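Moving the choir recordings off the old drives
24/10/2021

I spent most of May and a good part of the summer sorting through audio files, and I promised a few people I would write down how it went. If you don't sing, or don't keep a lot of recordings, you can skip this one.

The choir I sing with in Ballow has been recording its concerts since long before I joined. Montserrat Contreras did it first, on cassette and later on minidisc, and when she moved away she left a box with 60 tapes in it and a notebook. The notebook is the best part. She wrote down the program for every concert, who sang the solos, and sometimes what went wrong. "Altos flat from page 5 on." "Organ too loud again." I am an alto, so I took that personally.

The tapes were copied to a computer years ago, before my time. The copies ended up in several places. There was one set on an external drive, another on a stack of DVDs, and a third on the hard drive of a desktop that had been sitting under my desk. None of the sets were complete, and the file names did not match. One person had used dates, another had used the first piece on the program, and a lot of the files were just called Track 01.

I started with the DVDs. Two of them would not read at all. The rest copied over slowly but without errors. The external drive was fine too. It had the spring concerts and most of the Christmas ones, plus a folder called MISC that was mostly people coughing and moving chairs.

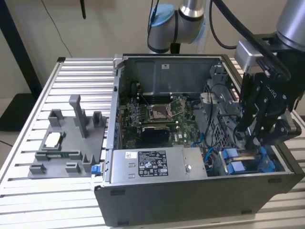

Desktop tower with the side off.

After the copying was done I had three folders on my laptop with a lot of overlap. My first idea was to let a program find the duplicates. It found some, but the same concert had often been copied twice at different volume levels, and a program that compares files exactly won't call those the same. So I listened. I did not play every concert from start to finish. I played the opening minute of each one, checked it against the notebook, and renamed the file. The name is now the year, the month, the place, and the main work, in that order. It looks dull but it sorts properly.

This took around 14 evenings. I did it with headphones on and a cup of tea, and I didn't mind it as much as I expected. You get to know the rooms. The church in Medrano has a long echo and you can hear the director waiting for it before she brings us back in. The school gym where we sang for a while sounds like a school gym.

Some things I would do differently:

I would write the notes as I went. I kept telling myself I would remember which copy was the cleaner one, and the next evening I had to listen to both again.

I would leave the sound alone. Early on I ran a few files through noise reduction and was pleased with myself, then heard them a week later and the sopranos sounded like they were under water. I went back to the untouched copies. Tape hiss is fine.

I would also have asked for help sooner. Nayeli Bañuelos has been in the choir longer than anyone else who still comes, and she named four soloists for me from a few seconds of singing each. I had been stuck on one of them for days – the notebook page was torn right where the name should have been.

Everything is now in two places, one copy at my house and one at Nayeli's. We talked about putting the whole lot online, but a good number of the pieces are still under copyright and I don't want to sort that out. Members who want a particular concert can ask me and I'll send a link.

The tapes went back in their box, in order this time. I still have no date for three of the recordings. One has a Fauré Requiem with a baritone nobody recognizes, and a baby crying all the way through the Sanctus. If you were there, or if that was your baby, please leave a comment.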